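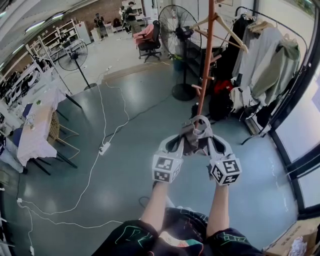 Batemine is the data set of our student robotics club. We made it for the cloth handling task of the Grustura student competition, and we share it so that other clubs do not have to start from zero. The recordings were made with hand-held grippers, which one of us moved while sitting or standing in the room. Each finger of the gripper has a white cube at the end, with square black-and-white marker codes on its faces, and our scripts use these codes to find the finger position. The cloth items are soft and keep no shape, like the crumpled gray one between the two fingers, so please expect big differences between episodes of the same task.

Contents

The set has 3289 episodes. They are divided into three tasks: pick up, hang and fold. The "hang" task uses clothes hangers, and it is the most difficult one for our model. Every episode is in its own folder with the video, the finger opening and a short text label. The labels were written by club members, and spelling is not always the same ("hanger" and "coat hanger" mean one thing).

How to use

Unpack all parts into one folder before you run the check script. The script prints a list of episodes with missing frames. If you only want to try the loader, take the small part, which has 100 episodes and works on a normal laptop. For training we kept 400 episodes apart as a test set. Please do not mix them with the rest, or your results cannot be compared with ours.

Known problems

- Marker detection is weak when strong daylight comes from the side.
- In 95 episodes the cloth covers one cube for a long time. These have the flag "occluded".
- Other people can be seen in the background of some recordings. They are not part of the task.
- The Windent loader, version for last year's competition, reads the old label format only.

Thanks

The label tool was made by the Higuchi project group of our school. Corrections to labels are welcome; please send one change per episode.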